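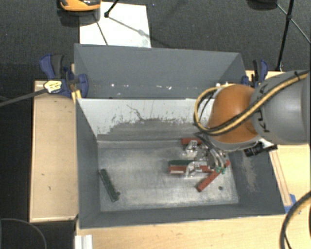 Mared Bevan was nine when her uncle gave her a clarinet with two broken keys. She repaired one of them with a rubber band and learned to play around the other. "I still avoid that low note," she told me when we met in the small kitchen behind her rehearsal room. "My fingers remember that it was not there."

Her third album, Lustuler, was recorded in August with the bass player Abdelghani Helmy and a string trio. It is the first record on which she plays more bass clarinet than clarinet, and the first for which she wrote all the music herself. The earlier two contained many standards. I asked her if she was tired of them.

"No, I play them at home every morning. But when I record a standard I hear all the other people who recorded it, and I start to be polite. With my own tune I can be rude."

The piece which gave the album its name lasts almost eleven minutes and has no drums. Helmy begins alone, with the bow, and the clarinet enters so quietly that I had missed it the first time I listened. Bevan laughed when I confessed this. She said the sound engineer had also missed it, and had stopped the tape to ask her if she was ready.

Helmy joined us later, carrying his bass up the stairs. He had come to jazz from wedding bands, and he believes that this was the better school. "At a wedding you must look at the people," he said. "If the grandmother sits down, the tempo is wrong. Mared also looks at people, but she looks at me, and then I know that I am the one who is too fast."

They met at Gulia, a club with 5 tables by the window and a piano which is never in tune. For two winters they played there as a duo. Bevan remembers one evening when the heating failed and both of them played in coats. A recording of that concert exists, but she does not want to publish it. Helmy does, and they argued about it again in front of me, in a friendly way.

The new record is released by Jastix, a small label that pressed 630 copies on vinyl. I wanted to know if this number made her sad. She thought about it for a long time. "My first album sold 1,639, and most of these I sold myself, from a bag, after concerts. I know many of the people who have it. A man wrote to me that he plays side 2 to his dog."

For the next year she is preparing a suite for clarinet and choir under the working title Hsueh. She has finished four movements and thrown away three. Helmy is not sure if there will be a part for bass. "She says maybe," he told me, and went to make more coffee.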